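What I learned about sweaters by owning fewer of them

August 2018

I started sorting out my winter clothes on Sunday, in the heat, with the window fan going. It is the wrong time of year to handle wool. It is also the only time I have ever managed to do it properly, so that's when I do it now.

For years I kept every sweater I was given. My mother's side of the family gives sweaters at Christmas, one per person, and they are good sweaters, so I kept them. I also bought my own, mostly at the end of season when the price dropped. By the time I moved into this apartment I had 24 of them. I know the number because the moving company asked for a list of what was in each box and I took the request more seriously than they did.

The apartment has one closet. The closet has one shelf. You can see the problem.

I tried the vacuum bags first. They worked for a few months, in the sense that the pile got flat. Then one of the bags lost its seal and swelled back up and pushed the closet door open in the middle of the night. The sweaters that came out of the other bags had hard creases across the chest that took a long time to relax. A thick knit holds its shape because there is air in it. I don't think it should be squeezed for half a year, and I don't do it anymore.

Then I bought a hanging organizer from Stalix, the kind with cloth shelves and a hook-and-loop strap at the top. It cost more than I wanted to pay. The shelves sag in the center if you put more than three heavy sweaters on each one. I still have it, but I use it for towels and the spare blanket. Towels don't care.

What worked in the end was getting rid of most of them. I gave the bulk of them away over two winters and kept the ones I reached for. I used a simple rule. In October I turned every sweater inside out on the shelf, and when I wore one and washed it, it went back right side out. In spring I looked at what was still inside out. Those went. There were a few I felt bad about, and I kept two of those anyway, and the next spring they were still inside out.

I have nine now. That is still plenty. It gets cold here but not that cold, and I work indoors.

The rest of this post is about how I look after the nine, because a couple of people asked in the comments on the last one, under the post about boots.

Washing. I wash wool by hand in the bathtub, or really in a plastic tub that sits in the bathtub, because bending over the full tub hurts my back. Cool water, a small amount of wool soap. I use the Biseo one in the gray bottle. I have used other brands and could not tell you the difference, but the Biseo bottle has a cap that measures, and I like that. The sweater soaks for a quarter of an hour. I press it down a few times and leave it alone. Then I drain the tub, press the water out against the side, and fill it again to rinse.

I don't wash them often. A sweater worn over a shirt can go a long time. I hang it over the back of a chair overnight and it's fine in the morning. The two exceptions are the one I cook in and the one I wear on the bus.

Drying. Roll it in a towel and kneel on the towel. Then unroll it and lay it flat on a dry towel, and put the sleeves where you want them to be. I pull the hem straight at this point. If you let it dry crooked it will stay crooked until the next wash. In winter this takes two days in my bathroom. In August it took one.

I used to have a mesh drying rack that stacked in the tub. It was fine but it took up room when it wasn't being used, and I have explained about the closet.

Pilling. Every sweater I own pills under the arms and along the sides where my bag rubs. I used a razor once and cut a hole, so I won't recommend that. A sweater comb is slow and does the job. I bought a small electric shaver from Skutel two years ago and it is faster, but you have to hold the fabric flat and not press. The first time I used it I pressed. There is a thin spot on the left elbow of my blue cardigan that I can see from across the room, though other people say they can't.

I also think some pilling can just be left. A new sweater pills more in its first year than it does later, and if you keep shaving it you're taking wool off every time. Now I do it once, before they go away for the summer, and once in the middle of January.

Moths. I have had them one time. It was in the old place, and it was my fault, because I put a sweater away dirty. They ate a line of small holes across the shoulder and ignored everything else in the drawer. I threw that one out and put the rest in the freezer in sealed bags, a few at a time, which meant not having much food in the house for a while.

Since then everything goes away clean. I also use cedar blocks. I'm not certain the cedar does anything. It smells nice for a month, and then you are supposed to sand the blocks to bring the smell back, and I have done this exactly once. The washing matters more, and so does taking everything out and shaking it halfway through the summer. Moths like to be left in peace.

Mending. I am not good at it. I can close a small hole so it doesn't run, and I can sew a cuff back when it starts to come apart at the seam. For anything larger I go to Kütt, the repair counter next to the shoe shop. They charge by the hole, more or less. They don't hurry, and they don't take sweaters in the two weeks before Christmas, so plan around that. They did the neck of my green pullover last fall and I had to look for the place afterward.

If you want to try it yourself, save the little packet of yarn that comes with a new sweater. I threw those away for most of my life. Now I keep them in an envelope in the desk drawer, with the name of the sweater written on each one. I've used two so far.

Folding. I have gone back and forth on this. Never on a hanger, that part I'm sure about. A hanger puts points in the shoulders and the weight of the body pulls the whole thing long. I had a decent wool sweater turn into something close to a dress that way.

For a while I rolled them. Rolling is good for a suitcase but on a shelf the rolls come undone and you end up with a heap. Now I fold. Face down, sleeves across the back, sides in, then the bottom up to the top. If the knit is heavy I fold it in half only once more. If it's thin I fold it in thirds. I do it on the bed because the table is too small, and because on the bed I can lay out several at once and see which ones need the comb.

The order on the shelf is heavy at the bottom and light at the top, which sounds obvious. I did it by color for one winter because I'd seen it in a magazine, and I spent that winter pulling the bottom one out from under the others.

I put a piece of clean cotton over the stack, an old pillowcase cut open. It keeps the dust off and lets the air through. The plastic boxes they sell for this are fine too, if you leave the lid a little loose.

What I'd like next is a real dresser. I measured, and there is space for one under the window if I move the lamp. The one I want has deep drawers and costs 500 before delivery, and the same store has a nicer one for 900 that I have stopped looking at. I'll probably wait and see what turns up secondhand when the students move at the end of the month. People leave good furniture on the curb here. I found my desk that way, and the chair that the sweaters hang on.

I still have four to go from Sunday. The cardigan needs a button moved, the two thin ones need washing, and the one I cook in smells like onions and will need to soak twice.

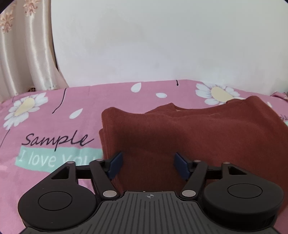 If the weather holds I'll do the thin ones tomorrow before work, so they can dry flat during the day with the fan on. The onion one can wait for the weekend. After that it's the scarves, and I have not counted the scarves.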